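Umia Desk Tasks: README

Welcome, and thanks for taking an interest in this set! Umia Desk Tasks is a collection of demonstrations recorded by remote control, in which a person drives two arms through the sort of small tidying jobs that most of us do at a desk without giving them a second thought. It was put together at Wistum over one long winter and a bit of spring, and we have tried to write down the things we wished we had known when we opened other people's data.

What is in it

The current release holds 400 demonstrations of one task, packing a pencil case. Every one was driven by a human operator from start to finish. There are no scripted motions in the set and nothing from simulation.

Each demonstration is kept in its own folder, which contains:

- video from the fixed workspace camera
- joint positions for the left and right arms
- gripper opening for each side
- the commands sent by the operator, before smoothing
- a short text note, if the operator felt like leaving one (please do read these, they are often more useful than the numbers)

How the demonstrations were recorded

The operator sits at our Erura control station and moves a pair of hand controllers, one for each arm. We asked people to work at whatever pace felt comfortable and to pause if they lost track of where a finger was. You will find quite a few of these pauses, and we decided to leave them in. If they bother your training, the loader has a switch called trim_idle that takes out the longer ones.

New operators practiced for an afternoon before anything they did was saved. Even so, you will notice that hands differ a good deal. Some people like to bring both arms down together and some will finish one side completely before they so much as touch the other controller. We find that variety rather lovely, but if you would like a more even subset, sort by the operator field and choose one or two.

The task

The case starts open on the wooden tabletop, and the pens and markers are to end up inside it. Starting positions were changed between demonstrations, mostly by hand and without much science. A demonstration is marked as a success if everything is in the tray when the operator lets go of the controllers. Dropped markers that were picked up again still count, and we would encourage you to keep them, as recoveries are hard to come by!

In the moment below, the left gripper has the green-capped marker over the far side of the case, while the right one is down by the marker with the red ends.

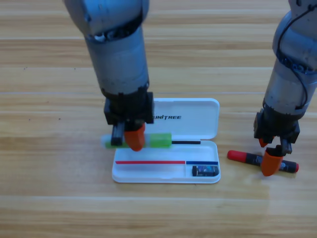 Known problems

- Clear plastic is difficult for the camera. Barrels that let light through can fade into a white background, so please be gentle with any automatic labels you make from the video.
- The grippers hide what they are holding for a fair part of each grasp, and there is only the one view.
- In 2 demonstrations the left gripper reading sticks at its last value. They are flagged in the index and skipped by default.

What comes next

We hope to grow the set to up to 1,000 demonstrations, with zippered pouches as the next task. The loading code lives in the Majimbun repository, along with a small viewer for playing back a folder. Questions and corrections are very welcome on the issues page there, and please mention the folder number when you write.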